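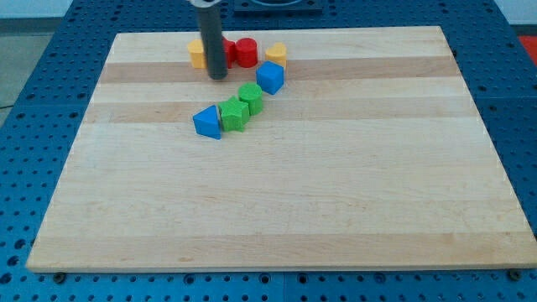 # Writing house rules for a tabletop robot cell

*May 2019*

I've now written the rules sheet for our little bench at Brokimer twice. The first one ran to 53 rules and lived in a binder, and I'm pretty sure I was the only person who ever opened it. The second fits on a sheet of paper and gets used every day. So this is a walk-through of how I'd write one from scratch, for the kind of setup a lot of us have: one arm on a perforated plate, a work surface on top, and a handful of toy blocks to pick up and move around.

One warning before you start. A house sheet sits on top of the real safety standards and your arm maker's manual. If yours says something looser than the manual does, the manual wins, and you should fix your sheet.

## Before you write anything

Go stand at the bench with a notebook while other people use it. I spent a couple of afternoons doing this in March and it changed most of what I thought I knew (I'd written a long section about cable routing, and what people really tripped over was who was allowed to press "go"). Write down:

- every time somebody reaches over the work surface, and what the arm is doing when they do
- every time somebody asks "is this the right way round?"
- anything that gets moved and then moved back
- anything people say out loud before starting a run

That last one is gold. If folks are already calling out "clear!" on their own, you've got a rule they'll follow, and all you have to do is write it down the way they say it.

## Step 1: Settle who can reach in, and when

This goes at the top of the sheet, in the biggest type. Ours reads:

> Hands stay off the board unless the arm is in hold and the person at the keyboard has said "hold."

Both halves matter. We used to have only the first half, and then you get two people with two different ideas of whether the arm is paused or just thinking. A gripper hanging still over the blocks looks exactly the same either way! It can be parked, waiting on a planner, or a moment from moving, and you can't tell by looking at it.

Same deal for restarting. The person who reached in says "clear," and only then does the keyboard person start. If you work alone, put the pendant in your other hand before you reach.

## Step 2: Fix the work surface, then leave it alone

We run on a wooden cutting board, and I love it. It's cheap, it's flat, the blocks show up nicely against pale wood, and when it gets chewed up you buy another one. But a loose board is a moving coordinate frame, and you'll spend a whole day chasing an error that came from someone's elbow.

So the sheet should say:

1. The board sits against its locating points on the plate. Push it home by hand and check that it doesn't rock.
2. Whoever moves the board runs the touch-off check afterward. No exceptions for "I put it right back."
3. Mark one corner on the underside so it always goes down the same way around. Wood boards look alike from both ends, but the grain and the darker strips don't fall in the same places, and a vision system may notice even if you don't.

Our touch-off check is dull and short. Drive the tool to known spots near the corners at low speed, stop 5 mm above the wood, slip a gauge under. If one corner is off by more than 2 mm, the board gets reseated and you start over.

## Step 3: Name your pieces and your layouts

Give every block a plain name made of color and shape, color first. Blue cube, yellow heart, green star. Then ban everything else from the log. "The pointy one" is how we ended up with a week of notes where I can't tell whether somebody meant the star or the triangular prism.

This gets more important when your set has pairs of the same color. "Move the green one next to the green one" is a real line from our old log, and I'd like to never read it again. With a green star and a green cylinder on the same board, the shape is carrying all the information.

For layouts, pick names you can say across a room. We call ours things like "arc," "row" and "scatter." Each gets a short written definition that includes:

- which pieces are in it
- the order, starting from the end nearest the back left
- whether neighbors can touch
- how much of the board has to stay free for placing

Don't skip the touching question. Two blocks nearly in contact are a very different grasping problem from two with a clear gap, and if your definition doesn't say, every person sets it up a bit differently and your results drift for no reason you can find later.

## Step 4: Clear the rest of the plate

A perforated plate invites clutter. There's always a hole to bolt something to and always a bit of space to park a part "for a second." Our rule is that anything inside the arm's reach is either in the collision model or off the plate. Trays and fixtures count. So do spare blocks, screwdrivers and coffee.

If you need a fixture to stay, bolt it down, add it to the model, and write its location on the sheet. I made a small table for this with a column for the date it went in, and I prune it whenever I'm bored.

## Step 5: Set speeds by situation

Keep this really simple. We have a slow setting for when anyone is within arm's length and a normal one for when the area's clear. The old binder had a whole chart of speeds for different tasks and, well, everybody used the fastest one in it. Print your numbers right on the sheet, taken from your own risk assessment and your own arm. Please don't borrow mine.

## Step 6: Log what you changed

Every run gets a line: layout name, who ran it, what's different from last time. If nothing is different, write "same." We logged 189 runs on the Latuheru stacking project this way, and when the results went strange partway through, I found the cause by reading down a single column. Somebody had written "new board." Bless them.

Stops get logged too, including the embarrassing ones. I put my own at the top of the first page, mostly so people would feel okay adding theirs.

## Trying it out

Hand the draft to someone who's never used your bench and ask them to set up a layout and do a run with you sitting next to them, not talking. Circle every line where they stop and look at you. I did this with a visitor from our Cleltesdale site and came away with circles on half the page, mainly on words like "home" and "ready" that meant three different things depending on who you asked.

Fix those lines, print it again, and tape it where the keyboard person can see it without turning around. Put the revision on the bottom corner, and throw the old one out the same day.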